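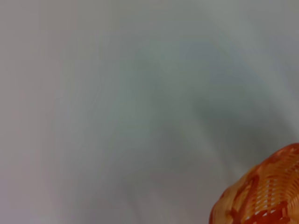

Garau Loose Ring Snaffle, 758 Series

The Garau is a double-jointed loose ring snaffle from Sundale, intended for flatwork, schooling and general riding. The center link is oval and set at a slight forward angle. Mouthpiece arms are curved and solid, with no hollow sections.

Specification

Type: loose ring, double-jointed
Mouthpiece: stainless steel arms, copper alloy link
Weight: 300 g in the smallest size
Cheek rings: stainless steel, flat profile

Fitting

Measure the horse's mouth with a straight gauge and add 10 mm to the reading. Ring holes should clear the lips on both sides without pinching. Check cheekpiece length again after seven rides, as new leather stretches. Riders who compete should confirm that the bit is allowed at their level before entering.

Care

Rinse in clean water after use and dry with a cloth. Do not use metal polish on the mouthpiece. Replace the bit if the ring holes show wear or rough edges.

Orders placed after 18th May ship in June.

Filed under: Bits & Bridles > Snaffles > Loose Ring

Comments

Hélder Gouveia
Does the link angle match the Jener? My mare goes well in that one but it is worn out.

Ilse Wegener
Rings run a bit large for a pony. Otherwise fine.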